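Mi hijo duerme con camiseta y pantalón del día siguiente, ¿lo dejo?

Gus Halvorsen
25 de febrero de 2018

Hola a todos. Os cuento, que igual es una tontería. Mi hijo mediano lleva desde las vacaciones acostándose ya vestido para el cole, porque dice que así por la mañana tarda menos (y es verdad, tarda menos!). El problema es que llega a clase hecho un acordeón y mi suegra me mira como si lo hubiera criado en un establo.

He probado a dejarle la ropa preparada en una silla y ni caso. También le compré un organizador de tela de Orine, de los que se cuelgan en el armario con un hueco por día, y lo usa para guardar cromos. Por las mañanas salimos de casa con el tiempo justo, vivimos en las afueras de Anport y el autobús no espera.

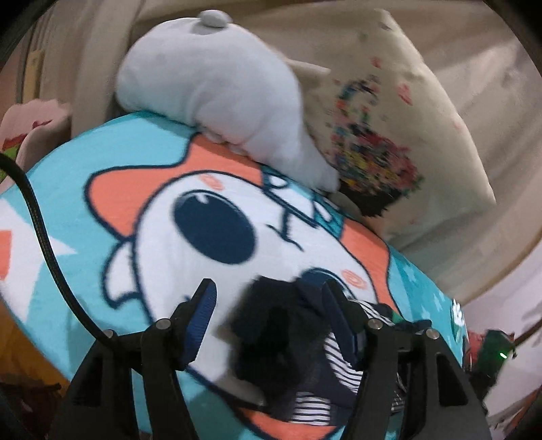
A lo que iba: mi mujer dice que lo deje, que en abril ya hará calor y se le pasará solo. Yo no lo veo tan claro. ¿Alguien ha pasado por esto? ¿Hay alguna tela que no se arrugue y no sea un horror para dormir?

Desmond Okafor

Buenas, Gus. A mi hija le dio por lo mismo y nos duró dos cursos, así que paciencia. Lo que nos funcionó fue negociar: camiseta limpia y calcetines sí, pantalón no. El pantalón es lo que más se arruga y lo que más molesta en la cama, y ponérselo son dos segundos. De tela, punto de algodón con un poquito de elastano, y doblar nada más sacarlo de la secadora - si lo dejas hecho una bola hasta la noche ya no hay remedio. Ah, y quita el organizador del armario y ponlo en el pomo de la puerta, a su altura. Con los cromos no te puedo ayudar, los míos hacen igual.

marisa_medard

Pues yo lo dejaría, peores cosas hay. El mío fue un año entero a clase con el pijama debajo y ahora se plancha hasta las sábanas. Dile a tu suegra que planche ella jaja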